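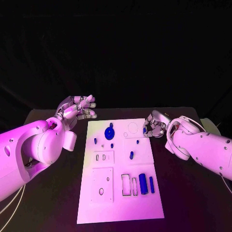 Gundonix Agricultural Fair

The Gundonix Agricultural Fair is an annual livestock and farm produce show held in the market town of Gundonix each November. It combines judged classes for cattle, sheep, and poultry with a trade hall for machinery dealers and a covered food market. The fair lasts seven days and is run by the Gundonix Fair Society, which also owns the grounds.

History

The fair grew out of an autumn cattle sale held on the common north of the town. Farmers from the Kemik valley brought stock down before winter, and buyers from the lowland towns came to meet them. Prizes were at first given by the butchers, who paid a premium for the best-finished steer and hung a ribbon on it for the walk to the yard.

Formal classes were added when the Society took over the sale. The common was drained and fenced, and a brick weighing house was put up beside the east gate. The weighing house is still in use, although the original beam scale has been replaced by a platform scale set into the floor.

The sale and the show were split into separate events after a dispute over whether animals entered for judging had to be offered at auction. Under the present rules an exhibitor may enter an animal for show only, for sale only, or for both. Animals entered for both are judged first and sold on the last day.

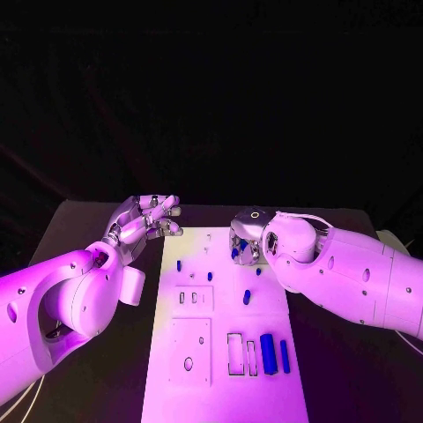
Harsh Agarwal

Grounds

The grounds are divided into 2 areas by the Esum, a small river crossed by a footbridge and a separate stock bridge. The south bank holds the cattle lines, the main ring, and the wash bays. The north bank holds the sheep pens, the poultry shed, the trade hall, and the food market. Stock may not be moved over the footbridge at any hour.

The main ring is oval, with a sand surface over gravel. Seating is on one side only, and the other side is kept open as a collecting area. The river can flood the lower cattle lines after heavy rain, in which case entries are moved to the hard standing behind the weighing house.

Classes and judging

Cattle are shown by breed, sex, and age. The most heavily entered section is the Kemik Brown, a dual-purpose breed kept in the upper valley for milk and beef. Breed classes are placed by a single judge, who may not have bought from or sold to an exhibitor in the section during the previous year.

Sheep are judged in groups of three from the same flock. Fleeces are judged separately, off the animal, and are graded for length, crimp, and soundness. Poultry are caged the evening before judging and are not handled by their owners again until the results have been posted.

The Chaudhary Cup is given to the best animal bred by its exhibitor. It is open to the winners of all breed classes and is decided in the main ring by a panel that includes at least one judge from outside the district.

Food market

Stalls in the food market are let by the meter and are limited to sellers who grow or make what they offer. Hard cheese, smoked mutton, honey, and storage apples make up most of the trade. A common local dish sold there is a flat barley bread filled with curd and onion, cooked on an iron plate.

Attendance

Paid attendance at the most recent fair covered by this article was 3743. The trade hall had 30 stands. Exhibitors and their helpers enter on a stock pass and are left out of the attendance figure.

Last revised February 15, 2020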